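Unpacking the big shop, September

I do a big shop once a month and everything ends up on the white table before it goes anywhere near a cupboard. A few of you asked how I sort it all, so here's the whole routine, though I'm afraid you get plenty of chat with it!

The shop itself was a Thursday evening job. Doğukan Tatlı drove, I held the list, and we managed to be round and out in over 30 minutes, which is quick for us (he reads labels - all of them). We did the greengrocer on Kellik Road first and then the Fillard for everything else.

My rule is bottles first. They're heavy, they fall over, and they roll if you turn your back. Anything fizzy goes straight on the bottom shelf of the fridge, and cordials and sauces go in the door. After that it's fruit into the bowl, then packets, then tins at the back of the tall cupboard where I forget about them until Christmas.

I had 4 bags to get through this time, and Cengiz Baysal from upstairs came down to help and mostly ate crackers. 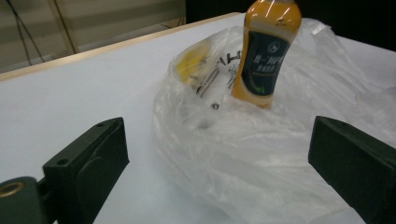 I keep the clear bags, by the way. The thin ones are no good for carrying a second time but they're lovely for lining the small bin, or for wrapping shoes when I pack a suitcase. I flatten them out on the table, fold them in half and in half again, and push them into an old tissue box by the sink - it holds 30 if you're firm with it.

Next month I'm doing the freezer drawers, so bring a jumper.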